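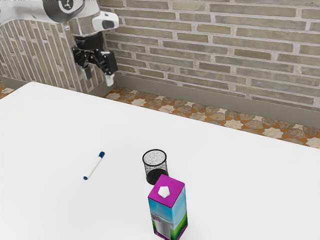
4. What the leavers told me about residency

I went into the interviews expecting to hear about money. What I mostly heard about was dates. Almost everyone I spoke with had a firm idea of the day they "left Canada for tax", and it was usually the day they got on the plane. The trouble is that a residency question takes in a whole bundle of ties (the house, the spouse, the provincial health card, the truck still parked at a brother-in-law's place), and a boarding pass settles very little of it.

Of the 200 letters I mailed out through Bestuveo, the relocation firm that kindly lent me its client list, 91 came back with a usable reply, and I sat down with 40 of those people for a longer talk. I did the first few interviews with Wendelin Auer, who was a good deal better than I was at keeping quiet and letting people finish! 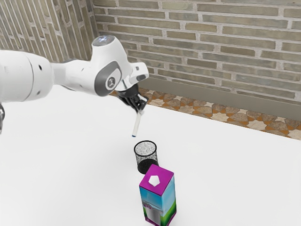 91

The group divides fairly naturally into people who sold their home before going and people who rented it out. The sellers tended to treat the move as a clean break and filed a final return without much fuss. The renters were a muddle. Several had leased the place to family at a favourable rate, kept a bedroom for visits, and still described themselves as non-residents in every sense. One man in Rusik had his winter tires, his piano and his dog all at the old address, and he was quite put out when I asked whether he might still have a tie or two.

I should say that I never asked anyone to show me a return. I took people at their word, and Albertina Neves has since told me (twice) that I ought to have asked for the cheque stubs at least. She's probably right.

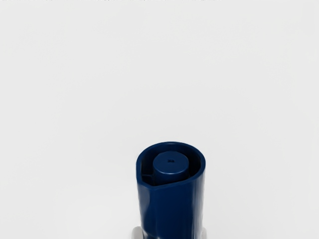 4.1 Departure returns and the paperwork habit

Deemed dispositions came up less than I'd hoped. Most of my respondents owned nothing that would be caught, or believed they didn't — shares in a small family company were forgotten again and again until I raised them myself. People who used an accountant remembered the listing of property they'd had to prepare. People who used software remembered a screen they'd clicked past. I had a few respondents on Latetti, and their accounts of that screen don't match one another at all, so I've left it out of the coding.
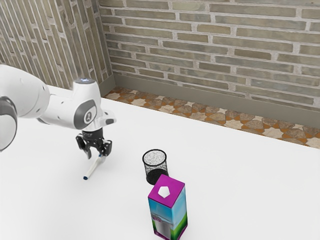
Figure 2. Robotic arm with a marker in its gripper.

Stüber's argument is that taxpayers learn a rule when the form makes them write something down, and my interviews lean that way, though the software group is small and I wouldn't push it very far. I coded each transcript in June and then did the lot again a few weeks later. The two rounds agreed well on housing and family ties and rather poorly on bank accounts, where I kept changing my mind about what counts as dormant. The bank account codes are therefore reported separately in the next section.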